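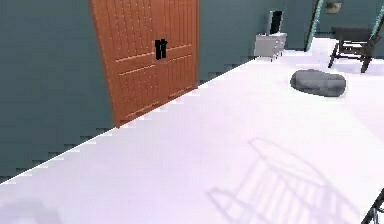
6 min read

A double door presents the owner of an old house with two separate questions, and it is wise to settle them in order. The first is whether the doors should be kept. The second is how they should be finished. Most published advice concerns the second question only, and a good deal of money is spent on finishes for doors that were hung in the wrong opening or that no longer serve the rooms on either side.

This blog has dealt for the most part with windows and roofs. Several readers have asked for an account of the interior doors at the house in Trumlow, and the present entry is intended to meet that request. It covers the period from the survey in May to the rehanging of the final pair, which was completed on 25th September. The kitchen door is excluded and will be treated separately, together with the floor.

The house was built with paired doors between the hall and the front room, and again between the front room and the dining room. At some later date the second pair was taken down and the opening was filled with board. The doors themselves were found in the cellar, standing on end against a damp wall. One leaf had taken up water along its bottom rail. The other was sound apart from old paint, of which there was a great deal.

Readers should understand that paint of this age may contain lead. It should be tested before any sanding or scraping is begun, and where the result is positive the work should be done by a person trained to do it. In our case the test was positive. The doors were sent to a stripping shop in Boltport, where they remained for longer than had been agreed. The shop uses a mild stripper and hand tools. Dipping was offered at a lower price and was declined. A hot tank can soften the glue in old joints, and a panel that has been held in place by a hundred years of paint may come loose once that paint has gone.

While the doors were away, the opening was cleared. The board came out in a single morning. Behind it the original casing was intact on three sides, though someone had cut a notch in the head to pass a cable. The floor beneath had dropped toward the chimney. Measured across the full width of the opening, it was out of level by the thickness of a pencil, and it is the measurement across the full width that matters with paired doors. A single door can be trimmed at the bottom to suit an uneven floor and few visitors will notice. Two leaves meeting in the middle will show the fault at once, in the line of the rails if not at the floor itself.

There are two ways of dealing with this. The leaves may be hung level and the gap beneath them accepted, or they may be cut to follow the floor. The carpenter preferred the first and I agreed with him. The gap at the chimney side is now wider than I would like, and in winter a draft is to be expected. A low threshold has been made from a length of the old floorboard and may be fitted later. For the present it is kept in the cellar, in a drier corner than the doors enjoyed.

The damaged leaf required a new bottom rail. Matching the wood was the slowest part of the project. New lumber of the same species is paler and has wider growth rings, and no stain fully hides the difference. After some searching a suitable length was found at the salvage yard in Stullesdale, where it had been part of a church pew. The yard asked $60 for it. A piece of new wood would have cost less, but the old rail took the finish in the same way as its neighbors and the repair can be found only by someone who has been told where it is.

On the matter of finish, opinion in the household was divided. There is a respectable argument for paint. Doors of this kind were often painted when new, and stripping them back to bare wood is a fashion of later decades. Paint is also easier to repair. Against this, the front room faces north, and its woodwork is already painted a heavy cream that has not aged well. The decision was made to oil the doors and leave the casing painted, on the understanding that the question would be reopened after a full year.

The oil is a hard-wax type sold under the name Ngau. Three thin coats were applied to each face, with a full day between them. The directions on the can allow two coats, and two would probably have been enough for a bedroom. These doors are opened many times a day by people carrying trays, and the edges near the handles receive the worst of it. The smell was noticeable for most of a week. Rags used with any drying oil must be laid flat outdoors or kept in water, as they can catch fire if left in a heap.

Hardware deserves more thought than it is usually given. The original knobs had been lost. Reproductions are widely sold, and the better ones are good, but a knob on each leaf of a pair brings the hand very close to the opposite leaf, and knuckles suffer. Plain upright pulls avoid the problem. They also remove the need for a latch, provided that something else holds the doors shut. We have used a ball catch in the head of each leaf. The catches were set too tight at first, and the doors opened with a bang that could be heard upstairs. A quarter turn of the adjusting screw corrected this.

One leaf of every pair must be treated as the fixed leaf, even where both are free to move. It should be held by a bolt at the top and, if the floor allows, another at the bottom. Without this the two leaves push against one another and the meeting edges wear. Our bottom bolt has been left off until the question of the threshold is decided.

The total cost of the second pair, including stripping, the salvaged rail, hinges, catches, pulls and oil, was some $300 above the sum set aside for it. The overrun is explained almost entirely by the hinges. The old ones were worn, and the new ones had to match the old recesses or the casing would have needed patching. They were ordered from a supplier who makes them in small batches — a fair product, fairly priced, but not a cheap one.

It may be asked whether the doors have changed the way the rooms are used. They have, although less than was expected. The dining room can now be closed off in the evening, and it holds its heat better than it did with the thin board in place. For most of the day both leaves stand open against the wall. This has meant moving a bookcase to the far side of the front room, where it blocks an outlet, and a new outlet has been added to the electrician's list.

The next entry will concern the stair rail. Readers with experience of loose balusters are invited to write in before work begins, particularly if they have dealt with a rail that was glued and screwed by a previous owner.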